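Areeba Cheema
06/07/2020

1/ Play food sort out is happening. Been putting it off since May. Thread, because I can't text all of you seperately

2/ Background for Kirstin MacLeish and anyone else who missed it: we got the play corner stuff in one big box from the Trandunness sale. $40 the lot. Good deal, bad box. Everything at the bottom stayed at the bottom

3/ So. Two baskets now. Red-brown wicker one and the bright yellow plastic one. Both up on the speckled table by the gray curtain, easier on my back than the floor

4/ Rule is simple. Pretend food one side, everything else the other. Haven't decided which basket is which yet, don't @ me

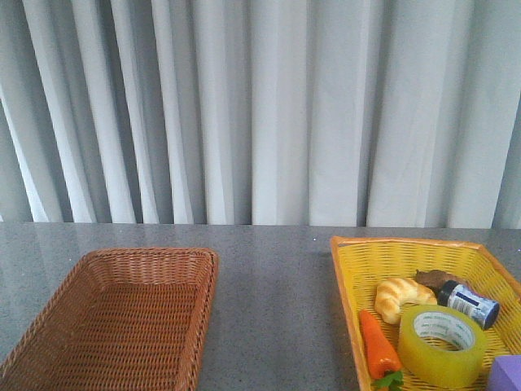
5/ and Donnie Galbraith already asking why not bins with lids. Because lids go missing Donnie. We had lids. We had the Hodano set with the snap tops and I can find 2 of them

6/ Also kids won't open a lid. They WILL tip a basket. Fine by me, at least they know what's in it

7/ Wicker one is nicer to look at, that thick rolled rim. But wicker + juice = no. Been there with the last one, had to throw it out

8/ Yellow one can go in the tub and get hosed off. Lattice sides so it drains. Leaning yellow for the food, that's what gets chewed on

9/ Callum Dalgleish wants to know do we keep the croissant. YES we keep the croissant. It's the best thing in the whole lot, golden stripes and everything. Fraser Tosh's youngest carried it around all of May

10/ Carrot also a keeper. Shiny orange, big leafy green top. Leaves get everywhere in a basket though – they snag, so lay it in along the side, don't jam it in tops down

11/ Problem items: the animals. They are not food. They keep ending up with the food. There's a brown one in with the croissant and carrot right now

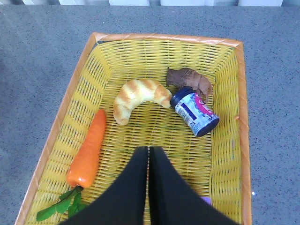
12/ WHAT GOES WHERE (final answer, screenshot this)

Yellow basket – pretend food. Croissant, carrot, anything you'd put on a toy plate
Wicker – animals, and the odd little people if they turn up
Neither – puzzle pieces, crayons, real snacks. Real snacks go in the trash pls

13/ Yes the brown animal is moving to the wicker. Give me a minute

14/ Still looking for: toy plates, the little pan, the other half of the Drummond tea set. If it's in your car or your diaper bag no questions asked, just drop it by

15/ Kirstin says label the baskets. Maybe. They can't read yet but I guess a picture of a carrot taped on would work?? Will try it tmrw

16/ ok got to go, laundry. Donnie if you find a lid I dont want to know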